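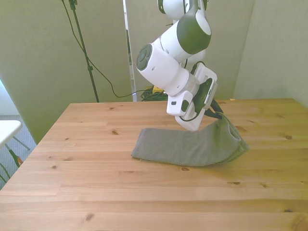

The projector at the Stulmont broke down twice in the week before Wondimu Alemneh's second film had its first public screening there. He spent both afternoons in the lobby with a laptop, still changing the subtitles.

"There was one line about a goat that I could not get right," he says. "In Amharic it is funny and a little cruel. In English it was only about a goat."

The film is called Clisia, after a bus company that once ran between two market towns and went out of business when the new road opened. It runs a little over two hours, has almost no music, and follows a retired ticket inspector who keeps going to the depot each morning. It is a slower and stranger film than his first, Mabuza, which was a family drama with a wedding in it and did well enough that people expected another one.

He did try to write another one. There are two drafts of it in a drawer.

"I was copying myself," he says. "I would write a scene and know exactly where the audience would laugh. That is comfortable for a week and then you start to feel sick."

The bus idea came from his uncle, who drove for a rural line for most of his working life and talked about the passengers long after he had stopped driving. Alemneh recorded him on a phone over several visits. Some of the ticket inspector's lines are taken from those recordings word for word, including the long speech about the woman who paid her fare in eggs.

Finding the money

Clisia was made for much less than the first film. A small company called Trurnel put up the first part of the budget on the strength of a 12-page outline, and the rest came in pieces over three years. At one point the production stopped for five months. The lead actor took a job in a hardware store and had to ask for time off when shooting started again.

Alemneh doesn't describe this as a hardship. He says the break gave him time to cut a subplot about the inspector's son, which he had never liked. The son is now mentioned once, on the phone, and that call is the scene most people bring up afterward.

The casting took longer than the shoot. He saw 301 people for 14 speaking parts, most of them with no acting experience. He wanted passengers who looked as though they had somewhere to be. The woman who plays the depot cook was waiting for her sister, who had come to audition. The sister is in the film too, in the second bus.

There were 80 extras for the market scene, which was filmed in one morning in June before the heat made it impossible. The crew had permission for the square until noon. They got four takes, and the one in the film is the first, with a boy looking straight into the lens near the end of it.

"My editor wanted to lose the boy," Alemneh says. "We argued for a day. I said he is the only one there who is honest about what is happening."
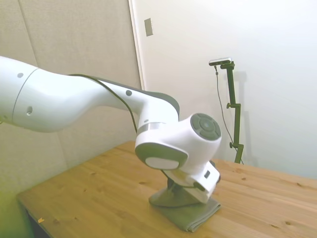 Sound before picture

Much of what makes Clisia hold the attention is in its sound. The buses had to be recorded separately, as the two vehicles used in the film were old and one of them could only be driven downhill. The sound recordist traveled on working lines for nine days, sitting at the back with a microphone in her bag. She came home with doors, coughs, loose windows, an argument about a mattress and a great deal of rain.

Alemneh cut several scenes to these recordings before he had chosen the images. The opening, in which the inspector walks the length of an empty bus while we hear a full one, was put together that way. It lasts nearly six minutes. Two distributors asked him to shorten it and he said no to both.

A third took the film as it was.

The first audiences

The Stulmont screening was for a full house, though a few people left during the opening. Alemneh counted them from the back row. He says he would do the same thing again, and that the ones who stayed were very quiet.

Since then the film has played in 11 towns, often for one night. The largest audience so far was 1,158, at an open-air showing where children ran in front of the screen for the first half hour. The smallest was six. He answered questions after both – the six kept him longer.

What people ask about most is the depot, which many of them believe is real. It was built in a disused grain store and taken apart when the shoot ended. The ticket machine was real, and so were the tickets. The art department found a box of 3,000 of them, unused, and the inspector punches a good number over the course of the film. Alemneh kept one roll.

He is writing again, in the mornings, in the same notebook he used for Clisia because it still had pages left. The new script is set in a school during the holidays and has three characters. He won't say who they are. He has already asked the depot cook whether she would like to be in it, and she has told him to ask her sister first.

Clisia opens on 22 Aug 2021 and will play at the Stulmont for two weeks, with Mabuza showing as a late matinee on the final day.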